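Bottle uncapping demos, how many before first train?

kekabot
posted 2024-05-04
Two arm setup, teleop, wrist cams. Task is bottle on its side, one arm holds the body, other one goes for the cap. Have 200 episodes, policy sort of hovers at the neck and gives up. Keep going to 500 or train on something else first?
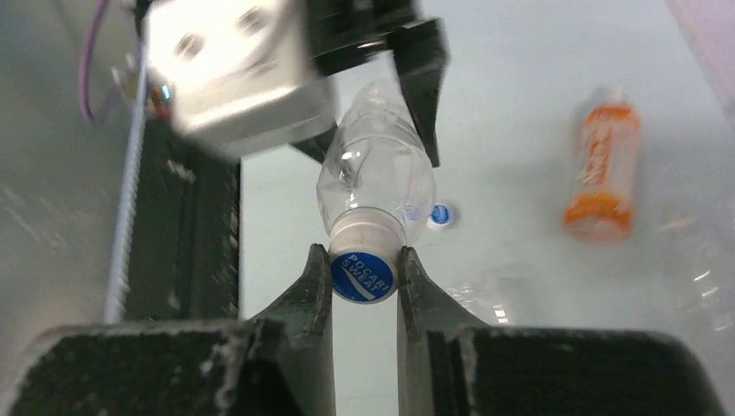

Same start pose every episode btw, bottle always in the same spot give or take. Teleop is me and one other person at the Candport bench.

condori_ml
Same start pose is your problem. 200 is plenty if you vary it. Stop collecting, rotate the bottle, swap brands, then see.

amport2
Disagree. We had 1,148 on a similar task and it only got decent near the end. Variety too early = mush. Get one pose solid first.

condori_ml
1,148 of the same thing teaches it one thing. Also are you clearing the table between episodes?

kekabot
Not always, no. Caps pile up
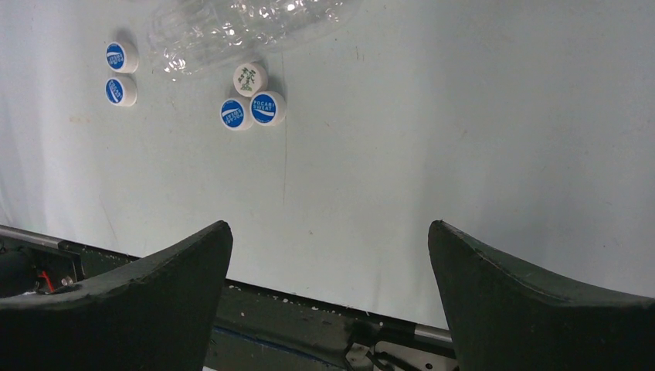 Caps and a crushed bottle, wrist cam view

Figured clutter was good for it?

amport2
Clutter in some episodes fine. But if the caps only show up late in a session the policy can read them as a clock. Seen it happen, took us 2 weeks to find.

condori_ml
ok agree with that one. Shuffle it or wipe it every time.

kekabot
Ugh. Makes sense. Upright bottles next then, different cap colors

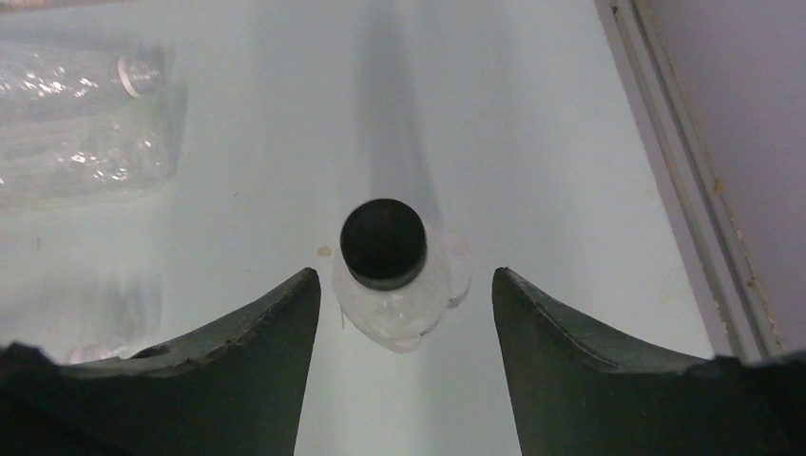 Going to tag those seperately so I can leave them out if it gets worse. Will post loss curves monday if the Keka box is free

amport2
post rollouts, not loss. loss tells you nothing here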